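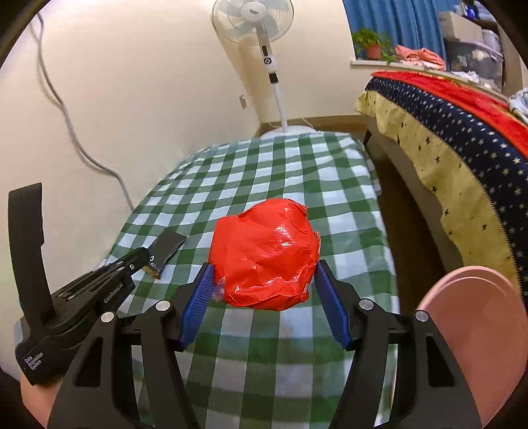
I went through three tablecloths in one December before I gave in and started selling the kind I wanted to buy. We do a lot of eating at my place (and a lot of spilling), and I was tired of cloths that looked great for one dinner and then came out of the dryer shaped like a kite. The Trisov is the one I ended up with, and it's been our best seller in the shop ever since. I'm a green and white check person, always have been, and on a long table there's nothing I like better. Put anything bright red down on it and the whole room wakes up!

What you're getting

The Trisov is a woven cotton tablecloth made for us by Flavent, a small mill that also does our napkins and aprons. The check is woven in, so the back looks nearly as good as the front and you can flip it over when somebody's aunt is already in the driveway. It has mitered corners and a double-stitched hem. I asked for a heavier cloth than the first sample and they sent one that hangs properly at the ends, which was my big complaint about the old one.

Sizes

Small, 52 x 52 in. (card tables, little kitchen tables)
Medium, 60 x 84 in. (seats six)
Long, 60 x 120 in. (seats ten, or eight with elbows)

Measure your table first, please. Add the drop you want to both sides, so twice, and then pick the next size up. Most of my exchanges are people who added it once. I like an 8 inch drop for everyday meals and a bit more for holidays.

Colors

Green and white, navy and white, and mustard and white. The red check is gone for now. I keep getting emails about it and I promise I'm working on it.

Washing

Cold wash the first time, by itself. After that, warm is fine and you can throw it in with the towels. It shrinks a little on the first wash, and the sizes above already allow for that. I pull mine out of the dryer while it's still a touch damp and smooth it right onto the table with my hands. If you're an ironing person, medium-hot with steam works great. For red wine, go cold water and dish soap right away, then wash as usual. Candle wax, let it go hard and scrape it with a spoon. Please skip the bleach, the green goes a sad sort of gray.

Goes with

The Nagano napkins come in sets of four and match the green almost exactly (the navy is a shade off, I'll admit it). If your table is outdoors, get the Rerkix clips too. They hold on to tabletops up to 3 inches thick, and I use them on our picnic table all summer long.

Shipping and returns

Orders go out every weekday except holidays. We ordered 3,000 cloths in this run and there are 2,208 left as of January 2026, with the Long in mustard getting low. Unwashed cloths can come back within 30 days for a refund or a different size. If a hem comes loose, email me a photo and I'll send you a new one.

Item no. TR-9, tablecloth only, napkins and clips sold separately.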